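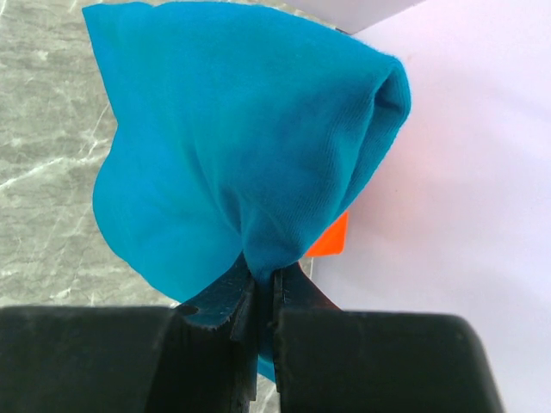

Unit 5: Cloths and Surface Care

By Vlasta Petkov
May
Filed under: Course Materials > Housekeeping Skills

Read before Thursday's practical. Bring your own apron.

1. Choosing a cloth

A blue cloth is for general surfaces: counters, tables, shelves. Keep it out of the bathroom. If the color has faded so far that you can't tell which set it came from, put it in the rag bin.

Ribbed or terry-type fabric has more surface than a flat weave, so it picks up more dust and holds more water. It also sheds. Run a hand over a new one and check for lint before using it on anything dark or polished.

2. Folding

Fold in half, then in half again. You now have four layers and eight faces. Wipe with one face until it looks dirty, then turn to the next. A bunched cloth leaves streaks and touches only part of the surface.

When you lift a used cloth off a counter, gather it from the middle and let the edges hang. Crumbs stay in the folds that way. Shake it over the sink.

3. Where two surfaces meet

Many kitchens have a patterned stone-look top beside a plain white one. Clean them separately. On the patterned side dirt is hard to see, so work in overlapping rows and check with your palm. On the white side look for drips and rings from a low angle.

Wipe the joint last, along its length, with a clean face of the cloth.

4. Washing

Warm wash, no fabric softener. Softener coats the fibers and the cloth stops absorbing. Hang to dry fully before stacking.

Practical: Ilir Stojanovska will run the folding drill at the start. You get 15 minutes at each station. Write down which faces you used and hand the sheet in before you leave.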